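Chapter 8
Chores and the Limits of Automation

8.1 Why a simple task is hard to specify

A factory arm can place the same part on the same fixture for years. The part arrives in a known position, the lighting does not change, and a fence keeps people out. Under these conditions the machine needs very little knowledge of the world. Most of the knowledge is in the fixture.

A household chore has no fixture. Consider the instruction "take this out to the hall and turn off the light." The machine must find the door, decide whether it is open, and work out how it is released. It must then pass through with its load, locate the switch, and press it with enough force to move it but not enough to crack the plate. A person does all this while talking. The best mobile systems of the past decade handle each step fairly well in isolation and the full sequence poorly.

The arithmetic explains part of the gap. Suppose a chore has 29 steps and each succeeds 98 times in 100. The chance of finishing without a fault is 0.98 to the power 29, or a little over one half. A dishwasher with that record would be returned to the store.

Shop floors fall between the two cases. The Cirness trial, discussed in Section 8.5, gave a wheeled machine a list of 2000 fetch-and-place jobs in a working parts room. Flat bins caused few failures. Doors, cables and soft packaging caused most of them, and so did people standing where the map showed open floor – a condition the planners had treated as rare.

8.2 Surfaces, controls and people

An ordinary doorway combines several of these problems. Glass and polished steel return poor depth readings. A light switch and an exit button may share a wall, with similar size and different consequences. Paper taped to a glass door can be taken for a solid panel.

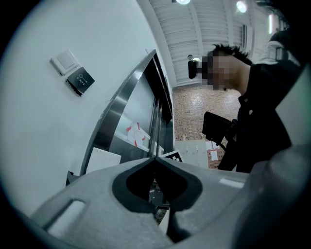 Sensing is only the first difficulty. A machine that has identified a button correctly must still bring a fingertip to it within a few millimeters, and must notice if contact was never made. Human hands do this mainly by touch. Many grippers have no touch sensing at all and infer contact from motor current, a slow and noisy signal.

The rest of this chapter treats grasping first, then doors and controls, then work near people. Readers who have not covered error propagation should review Chapter 5 before starting Section 8.3.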